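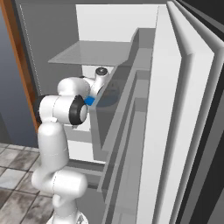 Lettings round-up, May

Quick one this month, we are short two people and the phones have not stopped.

Osville Road first. The last of the flats went on Thursday, so that is all 39 let, and the waiting list is closed until further notice. Please stop emailing Mafalda about it. If you were on the list you stay on it, no need to re-register. Parking permits are a seperate thing and come from the council, we can't speed them up.

Deposits. We have had a lot of questions after the last newsletter so to be clear – the deposit goes into the scheme within 30 days of us getting it, you get a certificate by email, and you should keep the certificate. Check your junk folder. If it isn't there, ring the office and ask for Mafalda Lobo, who can resend it while you are on the line. Joint tenants get one certificate between them, sent to whoever is named first on the agreement.

Moving out this summer? One month's notice in writing, and it has to land before your rent day or it rolls on to the next one. A text to the plumber does not count (yes, again). Checkout inspections are weekday mornings only, slots from 9.30. Leave all the keys, including the little one for the meter cupboard. We charged for 11 missing meter keys last year and would much rather not.

Landlords – the new management agreement is in the post. Main changes are on page 2: the repairs limit before we have to ring you goes up to £250, and gas checks are now booked by us as standard unless you tell us otherwise. Sign and return one copy, keep the other. Anyone with a property at Rorkell Court will also get a letter about the roof. The freeholder's quote works out at £687 per flat, payable in two halves. We have asked for a breakdown of the scaffolding and will forward it when it comes. Don't pay anything until you have seen that.

Paro Street: number for the out of hours line has changed, new stickers are going up by the front doors. The old number will ring out. Boiler trouble at the weekend is still the out of hours line, lost keys are still a locksmith and still at your own cost I'm afraid.

Hämmerli House viewings start once the decorators are done, probably roughly a fortnight. One-beds and a few studios, all unfurnished, top floor has no lift access. Current tenants who want to move across can do so without paying a second holding deposit, but references will be rerun if your's are more than a year old. Rents to be confirmed, so please don't ask at the desk yet, they don't know either.

Bins. Glass goes in the green one. The crew left the whole lot at Paro Street last week over one bag of bottles in the cardboard.

Office closed both bank holidays, and shutting at 4 on the Friday before the second one. Rent still due as normal.

More next month, including the garden rota for Osville Road if anyone sends me their names.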